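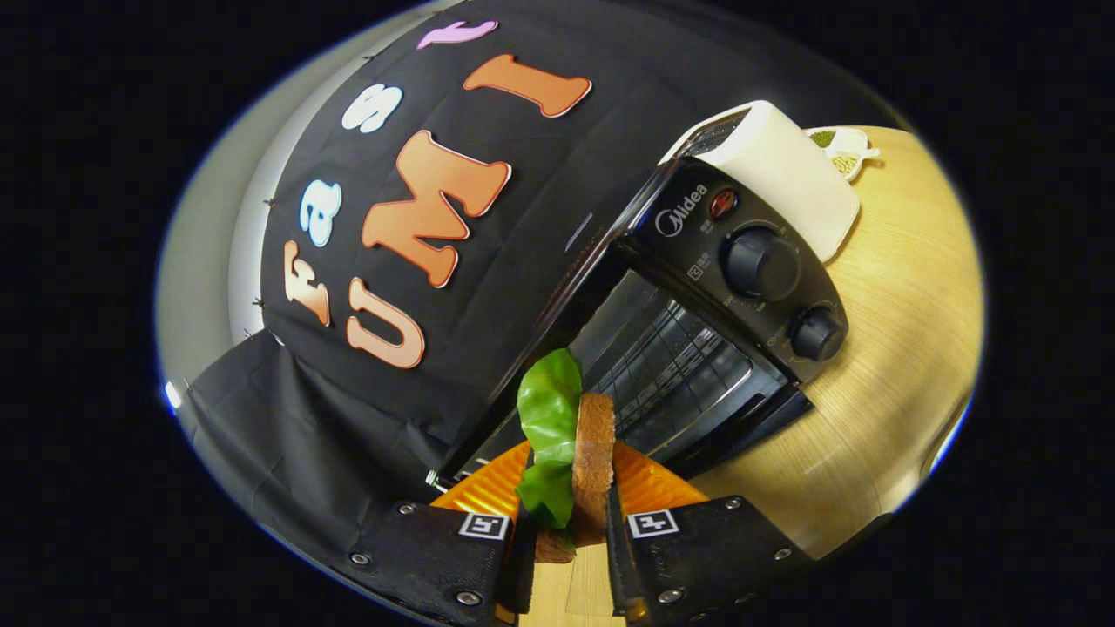

Patcombe finger pads, second set: my review after one season

Posted 13 Nov 2021 by Jui-lin Ko

I look after one hand-held gripper for a small group, and we use it mostly for kitchen tasks: bread, lettuce, plates. This review is for the padded finger blocks from Patcombe, in matte black, with a square marker on each finger. I bought two pairs. The first pair I have used since February, and the second is now on the tool.

Fitting

Each finger has three screws. The paper in the box says to tighten them one after another, but I do not recommend this. Put all three in loosely, close the fingers slowly until the pads meet, and only then tighten, a little on each screw in turn. If you tighten the top corner first, the pad turns slightly and the marker sits at an angle. My first try took 64 minutes, most of it spent removing what I did wrong. The second pair took 16.

The screw heads are shallow. Please use a driver that fits well. I damaged one head with an old bit, and Parviz Mahmoudi had to take it out for me with pliers and a lot of patience.

Holding soft food

I was worried about bread. With the old hard fingers from Bedix, a slice of brown bread always got two deep marks, and lettuce was crushed at the edge. The Patcombe pads are kinder. A slice with leaves against it can be held upright, and the pressure is easy to feel in the hand. For very thin things, for example one single leaf, I still prefer the Bedix fingers, which have a sharper tip.

Cleaning

This is the weak side of the product. Crumbs go into the small gap behind the pad, and you cannot reach them without opening the screws. I wipe the front after every session with a damp cloth and take the pads off once a week. Do not use alcohol on the markers. On my first pair the white part became gray after a few weeks, and the camera began to lose the left finger when the light was low. Replacement stickers are sold separately — I think they should be in the box.

Wear

I keep a log. The first pair did 401 sessions before the lower edge started to lift. The Nkosi pads I had before them lifted after 246, so I am satisfied with this.

Delivery

I ordered from Preletti. The parcel came quickly, but one screw was missing and they needed two emails to send it.

I give four stars out of five. I would buy them again, and I hope the next version closes the gap behind the pad.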